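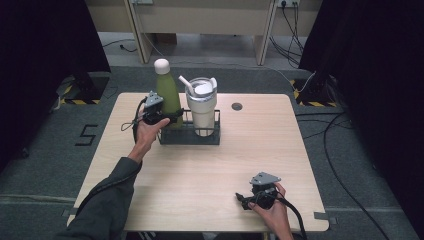

WORKSHOP NOTES, September 2019

Hide glue vs liquid hide, drawer side joints

Picked up where I left off with the test joints. Batch A is the Porkitz pearl glue, 2,000 ml jar mixed up at the usual strength, soaked overnight in cold water then into the pot. Batch B is the liquid stuff from Lirkeo straight out of the bottle. Same timber for both, offcuts from the Jindmont dresser job, all planed the same morning so no excuses about stale surfaces.

Pot ran hot again. Dial says 60, probe says nearly 44 over what I'd trust. Ok that's badly put — dial is rubbish, ignore the dial, use the probe. Have put tape over the dial.

Batch A went together fast. Too fast on the last two, glue had started to gel before the cramps were on and I could feel it dragging. Warmed the remaining pieces with the heat gun first and that sorted it. Should of done it from the start, the shed was freezing.

Batch B no drama, heaps of open time. Squeeze-out wiped off with a damp rag. Smells worse than A though which I did not think was possible.

Left both in cramps till next day.

Breaking them

Lever rig, spring scale on the end, same arm length for every piece. Scale reads in newtons. Best of batch A let go at 411 and took a good chunk of timber with it, so the wood failed before the line did. Best of B 318, clean break along the glue line, shiny on both faces. Don't like shiny.

The two gelled ones from A were hopeless, came apart by hand. Not counting those but writing them down so nobody repeats it.

Not sure B is really weaker or whether the bottle's just old. No date on it anywhere, and it's been on the shelf over the window since before we moved the bandsaw. Liquid hide goes off. Did the string test after (dab between finger and thumb, pull apart) and got hardly any strings. So probably the bottle. Annoying. Test the glue BEFORE the joints next time.

Dalisay dresser

Customer wants it reversible so it can come apart for the move upstairs, so hide glue either way, no PVA. Going with the pearl for carcase and drawer sides. Drawer bottoms stay dry in the groove, let them move.

Back left foot has an old repair, somebody's been at it with epoxy and a coach screw. Screw's out. Epoxy is not coming out. Will cut back to clean timber and let in a new piece, grain running down the leg this time. Colour match will be a pain, the original's gone quite orange on that side from the sun.

Veneer on the top is lifting at the front corner, a thumbnail's worth. Try steam and a warm caul before anything clever.

To do
order fresh liquid hide, write the date on it the day it arrives
new probe battery
redo batch B with the fresh bottle, same offcuts, they're in the tub under the bench marked JINDMONT DO NOT BURN
wax paper, nearly out
someone has the small sash cramps, want them back please
scrape the pot, its disgusting

Redo of B probably November, nothing free before then. Dresser comes first. Foot tomorrow if the shed warms up.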